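Belts back in their loops: Plenard's denim reuse table returns

Skavthorpe, 8 October 2021

I'm Pendo Rotich and I look after the clothes side of Plenard. I'm so pleased to say our denim table is back, with 40 pairs ready for new homes (and yes, belts included!). Muthoni Langat and I like each pair laid flat on a white top, legs away from us, so the worn patches show before anyone pays.

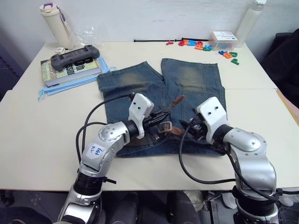
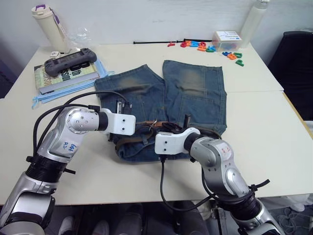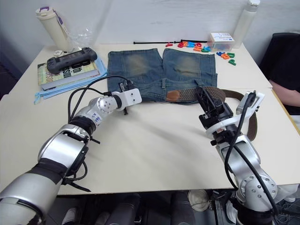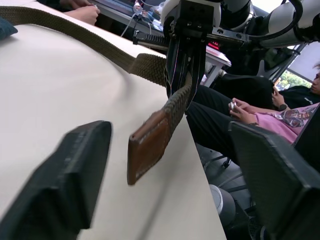

Denim and belts, brown leather and braided.

Plenard News, Issue 13, page 10

Do bring a belt if you've got one going spare. A braided one with a leather tip is lovely with faded shorts, and it doesn't need holes in the right place. Everything left over goes to Stustetance in June. To book a slot, ask for Euan Dalgleish at the Skavthorpe office.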